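Clearing the white desk

29 Mar 2021

The white desk came from a secondhand shop in Fordale and I have been piling things on it ever since. This week I finally took everything off, wiped it down and decided what was allowed to go back. It took most of a morning, with a long break in the middle when I found a box of old letters and sat on the floor reading them.

The desk itself is nothing special. It is plain and white and it shows every mark. I used warm water with a drop of washing-up liquid first, then a paste of bicarbonate of soda on the ink stains by the front edge. Most of the ink came out. One blue line has stayed and I have given up on it. A pencil rubber did a better job on the grey scuffs than anything from a bottle.

What came off it: three chargers for phones I no longer own, a stapler with no staples, a Kalniņš calendar from two years ago, receipts, a candle, and a lot of dried-up pens. I tested every pen on the back of an envelope before throwing any out. The receipts went into a folder, apart from the ones that had faded so badly I couldn't read them.

I had planned to buy one of those Nerkis drawer sets to go underneath. I measured up for it and then thought I would only fill it with more chargers, so I have left the space as it is. My knees are pleased about that.

Very little has gone back on top. The cup stays up in the corner, away from my elbow, and the middle is kept for whatever I am using at the time.
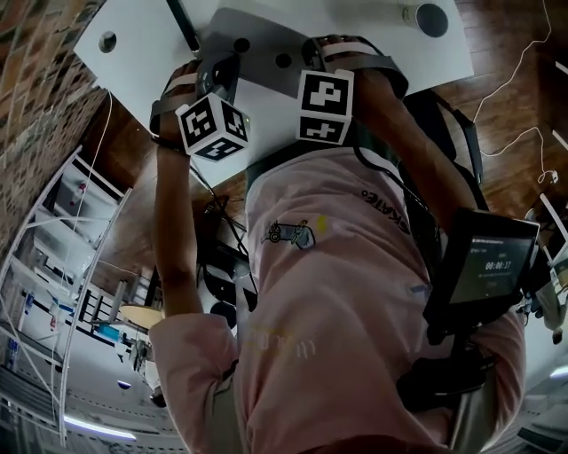 Things I have changed

The cup has a fixed place now. It used to travel all over the desk and leave rings wherever it stopped. I did try a coaster, but it stuck to the bottom of the cup and then dropped off halfway across the room, so I went back to doing without.

Paper does not live on the desk any more. It goes in a tray on the bookshelf behind me and I go through it when the tray gets full. There are 400 sheets of printer paper in the cupboard as well — I bought them in May for a job that ended up being done by email. They can stay there.

Pens are down to the ones that write. I keep them in an old Lesau mustard jar, which went through the dishwasher and still smells slightly of mustard if you put your nose in it.

I have also moved the lamp to the windowsill. It gives a softer light from there and I get some desk back, though I have to lean over to switch it off.

Still to do: the shelf above, which is mostly dictionaries and dust, and the bag of cables that I put in the wardrobe so I wouldn't have to look at it. I will get to the cables when it rains.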